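# About Rarngate Laundry Training Room

Rarngate is a teaching laundry run by Clastevero, a training firm for household service staff. The room opened in a former print shop on the ground floor of the Mertens building. It teaches one subject: washing clothes and linen in domestic front-loading machines, from sorting to the final wipe of the door seal.

Courses last 9 weeks, with 2 sessions a week. A full group is 18 trainees. In the past year, 118 people completed the basic course, most of them sent by care homes and small guesthouses. Monday mornings are reserved for returning trainees who need practice before an assessment.

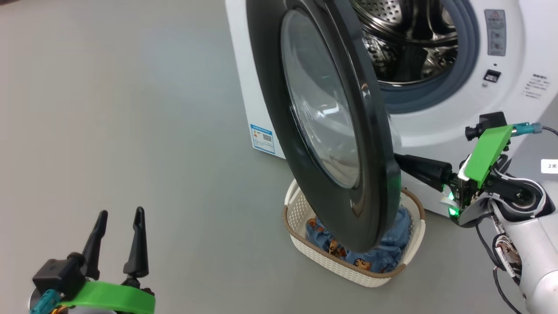
*Page last changed: August*

The basic course starts with loading and unloading. Trainees set the basket on the floor directly under the open door, so that small items fall into it and stay off the floor. Patterned fabrics, such as cotton with printed cartoon faces, are turned inside out before washing and kept apart from towels. Drums are filled to three quarters for cottons and to half for synthetics. Trainees check pockets, close zippers and tie drawstrings before anything goes in.

## Equipment

All machines in the room are household models. Commercial washers are covered in a separate course at another site. Detergent is measured by weight on a bench scale, and the dose is entered on the load sheet together with the program and the spin speed.

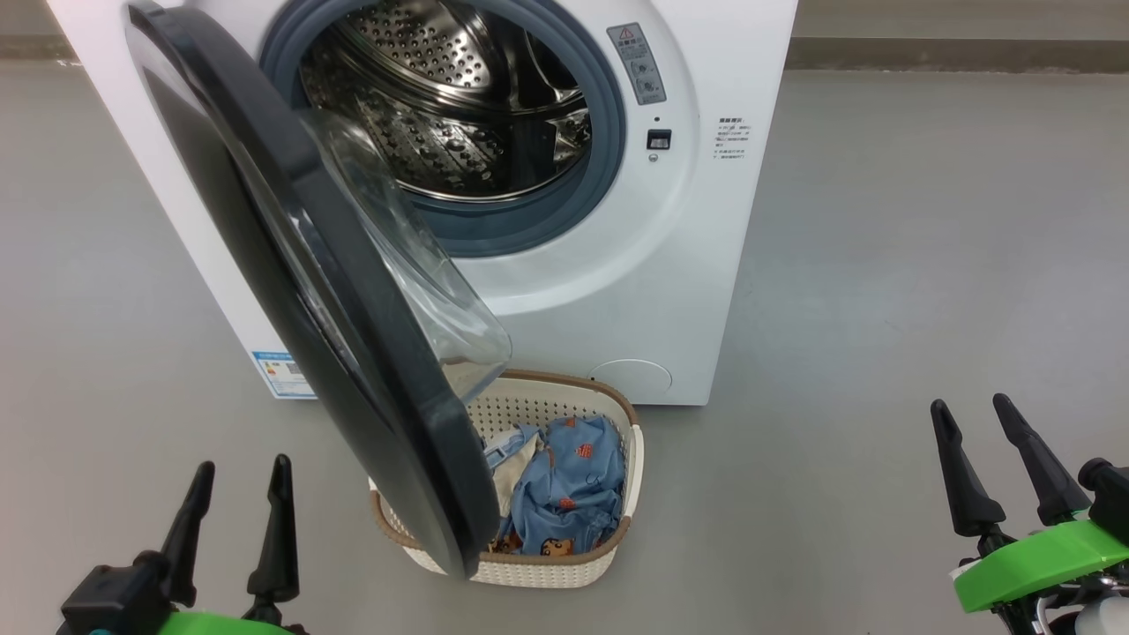 Maintenance takes up the third and fourth weeks. Trainees learn to drain a machine, clean the detergent drawer and inspect the hoses. The filter is treated as a separate unit of work. On a washer with a round access cover low on the front, near the right-hand corner, a shallow tray is placed under the cover before it is loosened, and the cover is turned slowly until the flow stops. Lint, coins and hair are removed by hand. The housing is wiped, the thread is checked and the cover is refitted hand-tight.

Each machine has its own maintenance card. Cards are held in the Grekumix binder, a record system written for this room and now also used by two partner schools. An entry gives the date, the work done and the next inspection.

## Door and seal care

The gasket is wiped after the last load of the day, including the lower fold, where water and lint collect. The glass is cleaned with a damp cloth and dried. Doors are left open overnight. Abrasive pads and chlorine cleaners are not used on glass, rubber or steel.

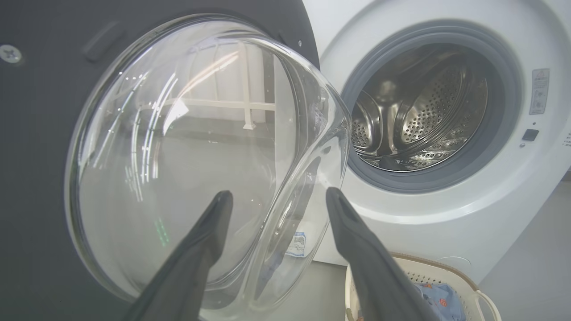

*Open glass door, with the drum and gray seal of a white front loader at right.*

## Enrollment

Places are booked by the employer or by the trainee directly. Applications go to the Clastevero office, second floor, Mertens building. Work shoes with closed toes are required. Aprons and gloves are supplied.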